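Notebook, bin picking / chores question
June, started 9:40 a.m.

Continuing from the last entry. The Ikirum people want a yes or no on whether the tidy-up job is ready to be shown in an apartment. I don't think yes or no fits, so I'm writing down what we have and they can read it.

State of the cell first. The arm came back up this morning without complaint. Bins clamped to the table, checked by pushing on them. Wogan is running the grasp planner from before the update, on purpose, so today's picks can be set against the last batch. Jumov (the newer one) is installed but switched off. Please leave it off until this batch is finished. If you have to restart, the start script still defaults to Jumov and you need to change that line by hand.

The batch is 235 picks, mixed household stuff. Clear the bin into the second bin, one object at a time, no help from us. A pick counts if the object gets over the wall and is let go on the other side. Dropped and picked again counts once, with a note in the log. Time limit of 15 minutes per bin load, then we stop and write down what's left.

Object notes, carried over and added to:

Computer mouse. Low and glossy, and it likes to sit against a wall. Wogan tries to pinch it across the width and slides off when the fingers come in too high. Coming in lower works but then a fingertip touches metal and the force stop trips. I raised the force limit one step. I don't want to raise it again.

Tumblers and other see-through plastic. The depth picture has holes in it where the plastic is, and the bin wall gives back a blurry copy of the color next to it. Twice in the last batch the planner went for the copy. A matte liner would fix that but then we're solving a liner problem and no kitchen has a liner in the sink. Leaving it bare.

Soft toys. Easy to grab, hard to say where. Gray plush in a gray bin is the worst one we have. The segmentation gives half of it to the wall.

Squash. Fine. Hard, about the right size for the fingers, doesn't care which way up it is. I would like more objects like the squash.

Small figures. Fine if they're alone. If something bigger is nearby the wrist fittings come close to it and the planner backs out.
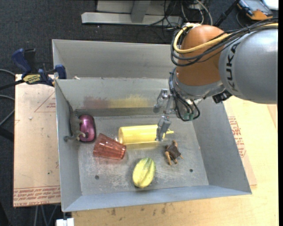
A comment came back on the shared copy before lunch, unsigned: "You're calling this a chore, but at my house the chore is deciding. I pick up a toy and I know whose room it goes to. I pick up a cup and I know if it's dirty. Moving things from one box to another is the part my kid can do. I'd want to see it sort before anyone says tidy."

Fair. Answering here so it's on the page. We don't sort and the entry shouldn't be read as if we do. The Nasusis labels would let us send toys one way and kitchen things another, and on pictures alone the labels are decent. Clean or dirty we have nothing for. I'd still say the moving part isn't solved, and sorting on top of a pick that fails will only make it harder to see which half went wrong. So moving first. But I'll drop the word "tidy" from the summary and write "clear a bin," since that is the test.

1:15 p.m. Resumed. Two things changed over the break, both written on the whiteboard too: the wrist cable loops got retied with a bit more slack, and the approach height over the bin wall is up a little to go with it. Neither should affect the grasp itself. If the numbers jump after this point, suspect me.

What I'd tell somebody who asked over dinner if the machines can do chores yet. With a bin bolted down, lights that don't change, and objects it has met before, it does a dull and useful job at maybe a third of the speed of a person who isn't trying. With a thing it hasn't met it does all right if the thing is solid and stands away from the walls. In a real drawer, with a cord wrapped around everything, no. I would not leave it alone with a drawer.

Shop floor is closer. Parts come in known shapes, somebody has already decided where they go, and a slow robot that runs through the night can still be worth having. If Ikirum asked about small castings in a tote I'd have a different letter for them. They keep asking about apartments.

On training data: Wogan was tuned on 2,000 grasps from this cell. Jumov had those same ones plus a set made in simulation, and the simulated plastic is too well behaved. My guess is Jumov looks better on paper and worse on tumblers. To be checked, not to be repeated as a result.

3:50 p.m. Stopped once for a force trip on the mouse, lower finger on the floor of the bin. Cleared, no mark on the finger pad that I could find. Logged as a miss. I also logged one as "unsure" where the plush went over the wall but hung on the rim; if you have a strong opinion on that, put it in the log next to mine and don't overwrite.

Left to do:
Finish the batch on Wogan.
Same loads again on Jumov, same starting layouts as near as we can set them.
Move the paper-covered acrylic off the table, I keep leaning on it.
Ask Ikirum what they mean by "apartment." If they mean a rented flat with a family in it, the answer today is no. If they mean a mock kitchen with our bin on the counter, then possibly, late summer.
Reprint the object sheet. The squash is listed under toys.

Log and raw depth files are in the usual folder under the Wogan name. Arm parked, brakes on, cell key back on the hook.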